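September, workshop notes, evening

Back from two nights out at Prirnstead and writing this up before I forget it all. The van is still half full of wet kit (sorry, I'll clear it). First thing – the Durketti tarp held! It rained from teatime until gone midnight and the only drip came in at the ridge, by the second tie-out, where I'd rushed the seam tape back in the spring. Have peeled off nearly 30 cm and will redo it once the fabric is properly dry.

Guy lines: 12 went out, 11 came home. If anyone finds an orange one in the Stamance bag, it's mine.
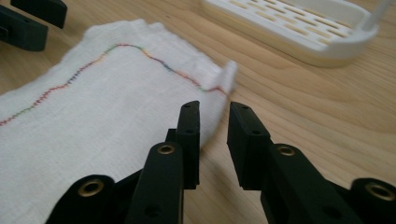

The stove is the bigger puzzle. 600 ml from the stream took 13 minutes to boil on the first morning, with the windshield on and a fresh canister, and that's hopeless. Second morning was much better, same pan, same spot, hardly any wind. I'm wondering about the jet. Need to strip it down, clean it and time it again on the bench before we take it up anywhere colder.

Pegs were fine in the soft ground by the river, useless on the stony bit higher up. Want to try the longer ones next time – and pack the mallet, which I left on the shelf by the door.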